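Week 4 handout: Light, surfaces and why white paint is never just white
Evening course in home decorating, Berdale Adult Learning Centre
Tutor: Olga Toledo

Good evening, everyone, and welcome back. I know the car park was a nuisance last Tuesday, so thank you for your patience, and thank you to Abenezer Tamiru for letting so many of us squeeze in behind his van. We have a fair bit to get through tonight, and as usual I have written down more than I shall manage to say.

Last week we mixed tints and looked at how a very small amount of red or yellow can warm a white. Several of you went home, painted a square on the wall and then told me the colour had changed by breakfast. The paint was the same, of course, but the light falling on it was different. Daylight from a north window is cool and fairly steady, and an evening lamp is a good deal yellower, so the same tin can look like chalk at noon and like cream at supper.

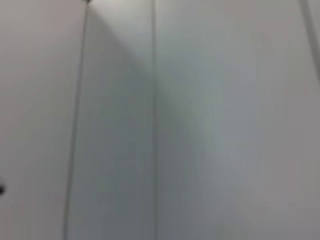
Choosing a white for a large plain surface is harder than choosing a strong colour, and I would like you to take your time over it. A strong colour holds its own, but a pale one picks up a little of whatever is near it – a brick wall across the road, a green carpet, even your own jumper if you stand close enough. Think about how shade creeps in as well. On the left-hand panel the white has a slightly pink warmth, and it goes from lighter at the top to a bit greyer lower down, with no change of colour needed to explain it. The thin dark seams do a useful job too, as the eye reads each pale surface against the line beside it. When you test a white at home, try it high up and low down on the same wall before you decide.

Now to sheen, which we only touched on before the tea break. Matt paint scatters light in all directions, so bumps and old filler hardly show. Gloss sends much of the light back the one way, and you see highlights that move as you walk past. Eggshell and satin sit in between. My old teacher, Domingo Huenchumán, used to say that he could tell how well a door had been rubbed down from the far end of a corridor, provided somebody had put gloss on it, and having painted 22 doors for him one December I can tell you he meant it.

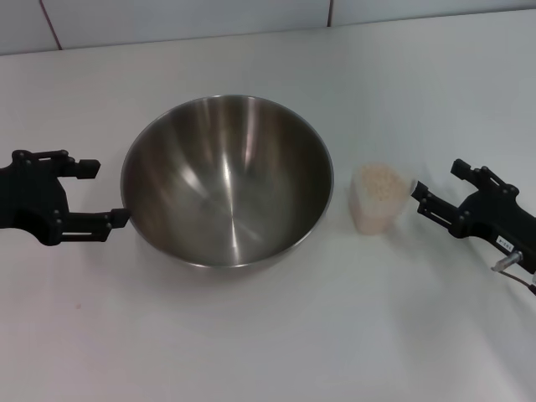
The same goes for anything shiny you mean to keep in the room. Taps, kettles and mirrors pass the light on, and they can put a bright patch on a wall you had planned as a quiet one. Leave them where they normally live while you judge your sample, and have the lamps on that you would have on anyway.

For next week, please paint two pieces of lining paper in the same white, one matt and one satin, and look at them in the morning and again after dark. A few words on each will do. Ignacio Leiva has kindly offered to bring spare brushes, so do ask him if you are short.

Related handouts
Week 2: Filling, sanding and dusting down
Week 3: Tinting a white
Week 5: Skirting boards and door frames
Brush care and storage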